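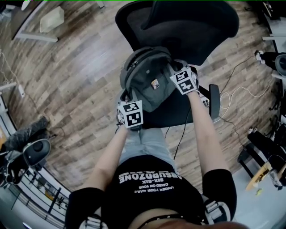
Gerrit says the second song has to go. Texted it at 7 in the morning, no hello. Too slow, kills the room, people go to the bar. And he's the one who wrote the fiddle part for it!! I wrote back "which second song" just to buy time because I knew exactly which one.

So that's how August starts. Hetalano rehearsal diary, whatever number this is. I stopped numbering.

Slept badly. Coffee, toast, more coffee. Listened to the rough mixes on the bus with the cheap earbuds, which is how most people will hear them anyway. The hurdy-gurdy is still buried on three tracks. On "Mkhize" you can't hear it at all until the bridge and then it comes in like a truck. I like the truck. But it should be there before, low, under the bass. Wrote that down on my hand. Washed my hand at lunch. Writing it here so it exists somewhere.

Rehearsal at 6. I was late, 20 past, nobody said anything which is worse. Ran the whole set twice. First time a mess, second time okay — the ending of "Saltworks" finally stopped together, all of us, same beat. Drums pushed the tempo on everything. I know we said click track for the Seston show and I know he hates it. He played with it for one song and took the headphones off and that was that.

My throat. The low growls are fine, the clean parts are not. Anything above the D goes thin. Need to warm up properly and not in the stairwell for 2 minutes eating a banana. Have to remember to ask about moving "Old Harrow" down a half step. Whistle player will complain, she'd need a different whistle, and the one she has in that key is cracked. Tape? Can you tape a whistle.

Then the argument. Gerrit again with the slow song. He says a folk metal band gets 40 minutes at a festival and you don't spend six of them on a lament. I said the lament is the only thing anyone wrote to us about after the last EP. He said "anyone" was 3 people. True. But they wrote long emails. One of them wanted the lyrics for her grandfather's funeral and I think about that more than any review we got, not that we got many.

We voted. Two for keeping, two against, and the bass player wanted to know if we could play it faster. No. NO. You can't play a lament faster, then it's just a jig in a bad mood.

Left it open. Will decide at soundcheck, which means we'll decide badly.

Money stuff, quick. Zaneo wants the final masters by the end of the month or the pressing slips to winter. They'll do 241 copies, odd number, something to do with the size of the vinyl batch and what gets thrown out at the start. I didn't follow it. Gerrit did and nodded alot. We have preorders for over 60. That leaves a big stack of boxes in my hallway. Mom already asked where the bikes will go.

Also the cover. Still no cover. The painter sent the hill with the standing stones and it's lovely but we have had a hill on both EPs. I'd like something indoors for once. A kitchen table, a loaf, a knife. The drummer said it looks like a cookbook before he'd even seen it. Maybe he's right. Going to ask her for a sketch anyhow.

Home by 10:30. Ate cold rice standing up. Tried the lament on my own on the old guitar, very quiet with the neighbors and all. If the second verse goes and we come in straight on the fiddle it's down to four minutes ten. Timed it on the stove clock so who knows. The second verse is the weak one anyway, the bit with the ferry, I rhymed "water" with "water" and hoped.

Sent Gerrit the short version from my phone at midnight, recorded with the fridge humming in it. He replied in under a minute. "Better. Still slow." Then a while later, "leave the fridge in."

Bed. Tomrrow strings, new cable, call the van people, find the lyric sheet for "Saltworks" because I've been singing the same line in both choruses for a month.

We use cookies to remember your settings and count visits. Accept / Manage choices

Comments (3)

pinewhistle: Keep the lament!! Please. You opened with it at the tiny show in spring and I still hum it.

Dorrin: You can tape a whistle for a rehearsal, plumber's tape, wrap it tight. I wouldn't trust it on stage. Is there a second run of the vinyl if it sells out?

oatmeal_riot: click track or no click track, just don't let the drums run off in Saltworks again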